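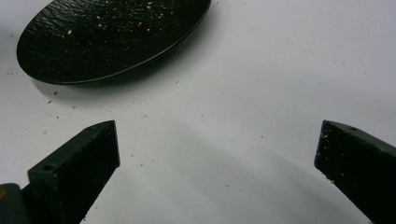

Looking After Stoneware and Other Everyday Dishes

Apr 21, 2019

Most dishes wear out from the way they are washed and stacked, and only a few from being dropped. A decent set of stoneware should last 20 years or more with ordinary use. These are the habits that have worked in our kitchen, where the same Skindgate dinner set has been in use since we moved in.

Scrape first, soak second

Get the food off before the dish goes near the sink. A rubber spatula does this better than a fork or a knife and leaves no marks. Crumbs and dry bits can go straight into the compost pail. Sauce, egg and oatmeal should be rinsed off in cool water, as hot water sets egg and starch onto the glaze and makes the job harder.

Don't leave stoneware soaking overnight. The glazed part doesn't mind, but the foot ring on the bottom is often bare clay and takes up water slowly. A waterlogged plate gets very hot in the microwave and can crack. If you have to soak something, 21 minutes in warm water with a squirt of dish soap is plenty. I set the oven timer for it.

Gray marks from knives and forks

Those thin gray lines that show up on light plates look like scratches. In most cases they are metal, left behind by the flatware. Make a paste of baking soda and a little water, rub it on with a damp cloth in small circles, and rinse. Older marks may need a second go. For the stubborn ones use a powdered cleanser meant for cookware, but keep it away from gold or silver trim and from anything hand painted.

Cheap forks leave more marks than good ones. We had a box of thin ones from a yard sale that marked everything they touched, and when they went, the problem mostly went too.

Dark and matte glazes

Dark dishes hide metal marks fairly well but show everything else: water spots, soap film, lint from the towel. Three things help.

Use less soap. A teaspoon in a full sink is enough for lightly soiled dishes.

Rinse in hot water, then dry right away with a flat-weave towel. Terry cloth leaves fuzz.

If a cloudy film has already built up, fill the sink with warm water, add a cup of white vinegar, leave the dishes in for a few minutes and rinse well. Don't do this with unglazed pieces or metal trim.

Plates with ridges or a textured surface need a soft brush. A sponge slides over the top and leaves grease in the low spots. An old vegetable brush is fine, or a nylon dish brush with the bristles a bit worn down. Work from the middle out to the rim, and go around the inside of the rim once more, where oil tends to collect.

Never rub oil on a matte plate to bring the color back. It looks good for a day and then goes sticky.

The dishwasher

Load plates so they don't touch. They shift during the cycle and the edges knock together, and most of the small chips on our plates came from this. Leave an empty slot between heavy ones even if it means a second load.

We tried a few detergents over the years. Ilto powder has been fine on the stoneware and the glasses both. The gel kind left a haze on the dark bowls. If your water is hard, keep the rinse aid topped up - it makes more difference than the brand of detergent does.

Let everything cool before you unload. Bowls with a deep foot hold a puddle on the bottom, so do the lower rack first or you will tip water onto the dry plates.

Rough foot rings

Turn a plate over and run your thumb around the ring it stands on. If it feels like sandpaper, it will scratch the table and also the plate underneath it in the stack. Rub the ring with wet 400 grit sandpaper, the black wet-and-dry kind, for a minute or so. Keep it wet so there is no dust. Rinse and check with your thumb again. Stay off the glaze.

Stacking and storing

Keep stacks of dinner plates to eight or fewer. Put the same size together, big ones at the bottom. Between plates with texture or hand decoration, lay a paper coffee filter or a square of felt. Coffee filters cost next to nothing and can be thrown out when they get grubby.

Cups should not be hung by the handle if they are heavy, and should not be stacked more than two high. The holiday dishes that only come out in December go in a lidded box with a towel in the bottom. Stand the plates on edge in the box, like records. They hold up better that way than lying flat under each other's weight.

Heat

Oven-safe does not mean safe from sudden changes. Put the dish in while the oven is cold, or at least let it come to room temperature first. For keeping plates warm before dinner, 145 degrees is enough. If your oven won't go that low, heat it to its lowest setting, turn it off, and put the plates in after ten minutes. Set hot dishes on wood or a folded towel, never on a wet counter or a cold stone one.

Chips and cracks

A small chip on the rim can be smoothed with the same wet sandpaper, but the bare spot will stain, so use that plate under a flower pot. A crack is different. Tap the plate lightly with a knuckle. A sound plate rings and a cracked one gives a dull click. Stop using cracked plates for food, and don't glue them for the table either.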